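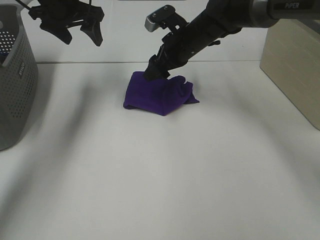

Lindiwe Oosthuizen: if it folds the towel it folds the towel, why do you care how the score was counted?

1/ Because the score is the whole paper, Lindiwe. The Dirkik write-up says its policy learned to fold cloth from 233 demos and does as well as the older Steyn baseline did with 400. I've been going through the method section with a pencil and I'm not sold.

2/ First problem: what counts as a fold? Their rule is "edges aligned at the end of the episode." Aligned by whose eye? There's a tolerance in the appendix, but it's for the long edges. The short ends get no number at all. Anyone who has folded laundry knows the short ends are where it goes bad.

3/ Second problem is the start state. A crumpled heap can be nasty or it can be kind. If a corner is already sticking out, half the job is done before the arms move. The paper says "random crumple" and leaves it there. Dropped from what height? By whom? Did anyone re-drop the ones that looked hopeless?

4/ And cloth hides its own edges. From the wrist camera a hem and a plain fold can look a lot alike when the fabric bunches up close to the fingers. So I'd like to see grasp errors split by type: grabbed the hem, grabbed a fold, grabbed two layers. They give one lump figure called "grasp success." Useless to me.
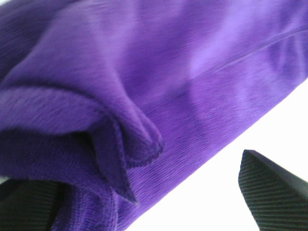
5/ Credit where it's due, the ablation is decent. They drop the wrist views and the numbers fall a lot, mostly on the first pick. That I believe. It matches what we see at Troltbridge, where the first pick is most of the pain and the last fold is nearly free.

6/ What I don't believe is the "generalizes to new fabric" line. The new fabric was 2 towels. Same size as the training ones. A different color isn't a different fabric, sorry.

7/ Also, please stop ending the clip when the grippers open. Let go, back off, wait a bit, then score it. Plush cloth springs back. A fold that only holds while something is pinching it shouldn't go in the success column.

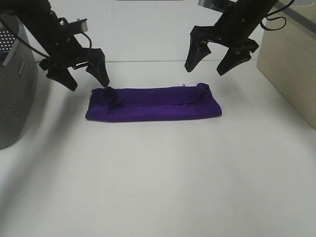 8/ My ask for the next version, Primier or Dirkik or whoever is first: publish every start state, score both ends of the cloth, and show the failures at normal speed. The supplement has 2 failure clips and both are sped up.

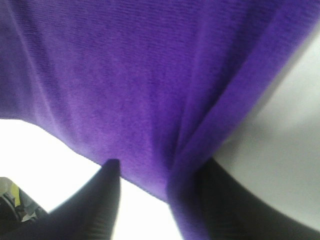
Nokuthula Mthembu wrote back that I'd never hold a pick-and-place paper to this standard.

9/ Probably true, and I should. But a block doesn't change shape when you miss. With cloth, a bad first grab gives you a new problem, and I want to know how often the policy got out of it. Still waiting on the raw logs. They said October.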